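Linen shirts: iron them or let them be?
Posted in Clothes & Laundry

navelgazer_pdx
Okay, I need opinions. I bought two linen shirts in May (the Fumari ones, on clearance) and I love them for exactly four minutes a day, which is how long they stay smooth. 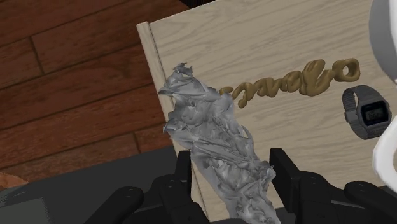
My old cotton shirts never did this to me. I iron at 7 in the morning, drive to work, stand up, and there's a fan of creases across my whole lap. Do you all iron linen every time or have you just given up? My mother thinks giving up is a moral failing, so I'm not asking her.

crispcollar
Iron it. Damp, hot iron, inside out first. I get a full day out of mine, and that includes a commute. If yours wrinkles in four minutes you're ironing it bone dry.

tansy1074
Hard disagree with crispcollar. It's linen! It's supposed to look like you slept near it. I hang mine up soaking wet, give the hem a good yank, and go. I haven't owned an iron in years.

crispcollar
And do you work in an office, tansy?

tansy1074
I do, thank you, and we have a dress code and everything.

Itzel Meléndez
I sew, so maybe this helps. A lot depends on the weight. Cheap summer linen is thin and it creases sharp. The heavier stuff I get from Iladska has softer rumples that look kind of nice. Also please stop spinning it at top speed, those hard creases get set in the washer and then you're fighting them with the iron for half an hour. Short cycle, low spin, out right away.

navelgazer_pdx
Oh no. I've been spinning at the highest setting and then forgetting it in there till after dinner. What about those spray bottles? I saw a Cao one for wrinkles.

Itzel Meléndez
Plain water in a plant mister. Save your money.

crispcollar
Agree on the water. Still think you need to iron the collar and the placket at least, the rest can do what it wants.

tansy1074
Collar only, final offer.

navelgazer_pdx
Fine, collar and placket, low spin, plant mister. I'll try it on the blue one tonight and leave the white one for the weekend.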